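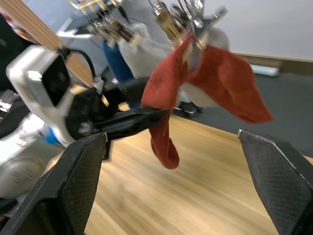 Sze-wing Su wrote that red towels go in with the dark load for the first two washes and after that can live with whatever else is in the machine, and I want to second that with both hands up!

> From the list, Jan 19, 2019
> Subject: terry towels, folding and fluff
>
> I bought a set of Tamuno bath towels in November and they still
> leave lint on everything, including me. Also they won't sit flat
> on the shelf. I fold in half, then half again, and the stack leans
> over like it's tired. Is this the towels or is it me?

It's the towels, a little, and it gets so much better. New terry sheds. Mine (Bemen, the 400 weight, a rusty red very much like brick) went through five or six washes before the lint screen came out looking normal. Skip the fabric softener completely. I used to pour it in and wondered why my towels pushed the water around on my back. A half cup of plain white vinegar in the rinse, once a month, and they drink it up again.

Now folding, my favorite part! Try thirds. Hold the towel up by two corners and give it a good hard snap before you do anything else, two snaps if it came out of the dryer in a ball. Then fold it lengthwise in thirds, smooth it with your forearm, bring the short ends in so they almost meet, and close it like a book. Leave a finger's width at the middle where the ends meet or it will bulge. The folded edge faces out on the shelf. My stack in the Trinddale cabinet has stayed up since Thanksgiving, and that shelf is narrow.

I do mine on the floor if the bed is covered in other laundry, which it usually is. Wood floor, swept first. Terry picks up every crumb.

One thing I'd love to hear about: has anyone tried the Skorik bath sheets? They come in up to 1000 weight, and I keep picking one up in the store and putting it back. It feels wonderful but I can't imagine it drying on a hook in my bathroom, where even the 400s take until the next morning. If you have one and line dry it, please write and tell me how long it takes.

Happy folding, everybody!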